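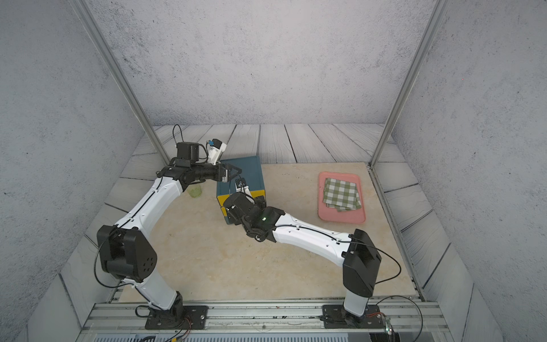 Skudeck's open day gave me enough time with the Bulto bench cell to form an opinion, which the brochure had not. The cell is a two-arm station for light handling work, sold to labs and small packing shops. Both arms bolt to one aluminum rail along the edge of the table, each on its own black plate, so spacing is fixed once and stays fixed. The box task has both grippers at a teal and yellow box, one reaching for the top and the other down at the front. Each wrist carries its own camera.

**Setup.** Skudeck quotes 2 hours from crate to first motion. I watched a shorter version with the rail already leveled and can't confirm the figure.

**Handling.** I asked for 6 runs of the box task and got them. Motion was smooth, a little slow on approach. Gripper force is set in software, and the menu for it is buried too deep.

**Cabling.** The weak point. Cable loops out from the right elbow, and the wrist camera lead on the left arm hangs in a loop of its own. I would want sleeves before running a full shift. Jodwood sells a sleeve kit that is said to fit; it was not on show.

**Noise.** Low. Normal conversation was possible at the rail.

**Against the Cardoso.** The Cardoso twin costs less and has a better manual. Its arms sit on separate bases and need realigning after every move. I prefer the shared rail.

Rating: good, pending the cables. Firmware shown was build 264. The next one is due in September.

26/01/2025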